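Plidonora Power Rankings: Frequently Asked Questions

Who is Plidonora, and why does she have 385 feats?
She is the third Tide Witch of the Wamesora books. The author kept writing her into fights and she kept winning them, mostly offscreen.

Can she beat Ren?
Read the feats page first. Then read it again, slower. In a straight duel, yes. Ren fans may file objections in the thread, which stands at 793 replies and has changed zero minds.

Does the Civetti flood count?
Yes. She drowned 50 war barges while arguing with her sister. We list it under Water, and also under Family. 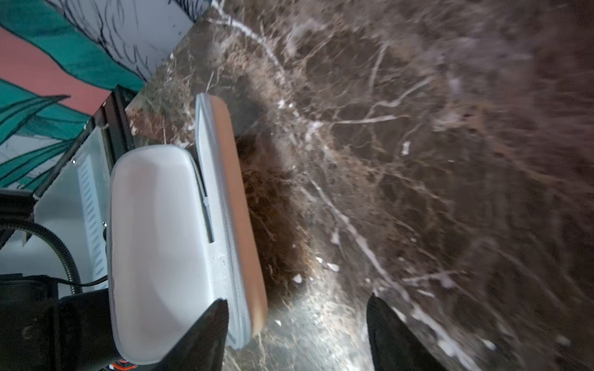 Are the comics canon?
Volume 2 is. The rest has her losing to a door.

What about her speed?
Unclear. She once crossed Wamesora between breakfast and noon, but the maps have no scale and breakfast there seems to run late.

How do I submit a feat?
Post the chapter and the quote. "I remember her doing it" goes in the other thread, with the love poems.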